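Study links inherited variation to stability of voting habits over time

June 20, 2025

Inherited differences between people account for a measurable share of how steady their voting habits are from one election to the next, according to a study released today by the Gallagher Institute. The work compares identical and fraternal twins and examines turnout, change of party and stated interest in public affairs.

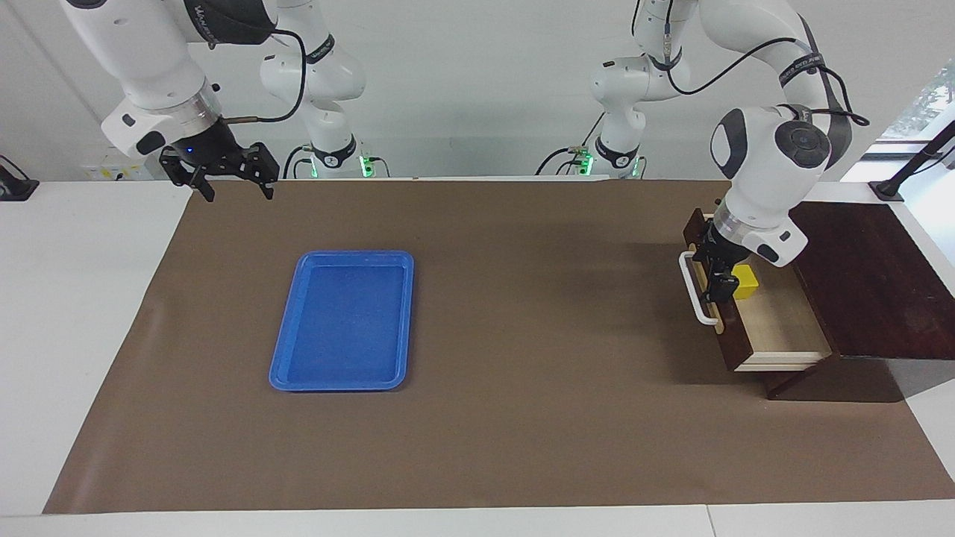 Department of Behavioural Genetics and Political Attitudes

The study followed 1561 pairs of adult twins recruited through the Tukik register. Each twin filled in the same questionnaire at two points, the second of them after an interval of four years. Pairs in which only one twin replied on both occasions were left out of the main analysis. A further 303 pairs who had lived apart since before the age of 16 were analysed as a separate group.

Earlier twin research has mostly asked whether people lean to the left or to the right. The present study sets that question aside and looks at change: whether a person who voted at one election also voted at the next, and whether the vote went to the same party.

Identical twins resembled each other more closely than fraternal twins on both measures. The difference was larger for turnout than for party choice. For party choice, the influence of the shared family home was strongest among respondents under 30 and could not be separated from zero in the oldest age group. Stated interest in public affairs fell between the two.

Results for the twins who had lived apart pointed in the same direction, although the margins of error were wide and the authors advise against reading that group on its own.

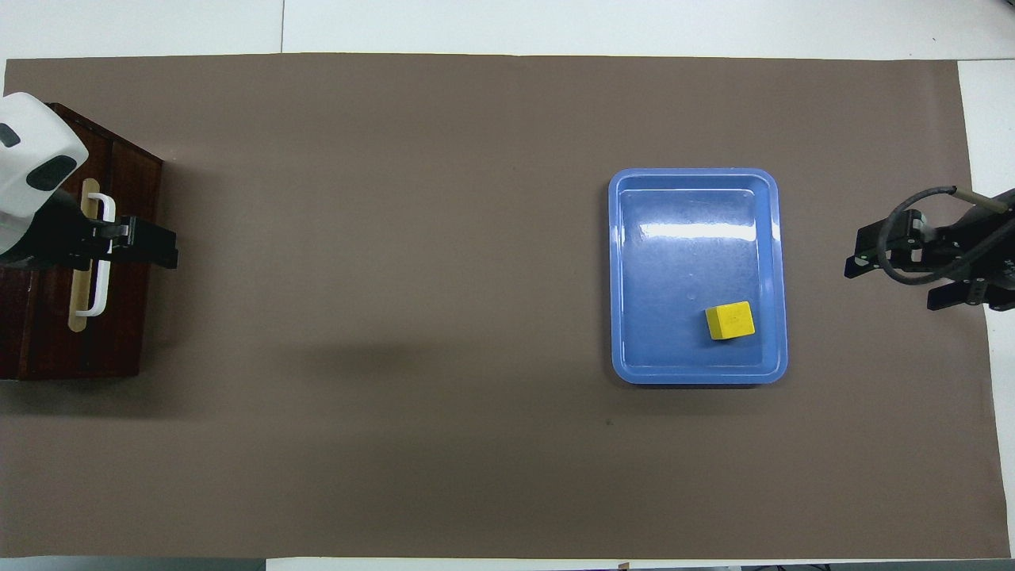 A yellow block in a blue tray

The method rests on the usual assumption that identical and fraternal twins grow up in equally similar surroundings. The questionnaire included 12 items on childhood contact, schooling and shared friends, so that the assumption could be tested. Adjusting for these items lowered the estimates for party choice slightly and left those for turnout unchanged.

The study did not examine individual genes and offers no means of predicting how any one person will vote. Its estimates describe variation within the sample, which was drawn from a single country, and may differ elsewhere. Turnout was reported by the twins themselves. It was checked against the electoral record for 200 respondents who had given consent, and the two sources disagreed most often for local elections.

A third round of the questionnaire will open in December. The full tables, the wording of the questions and the analysis code can be requested from the department.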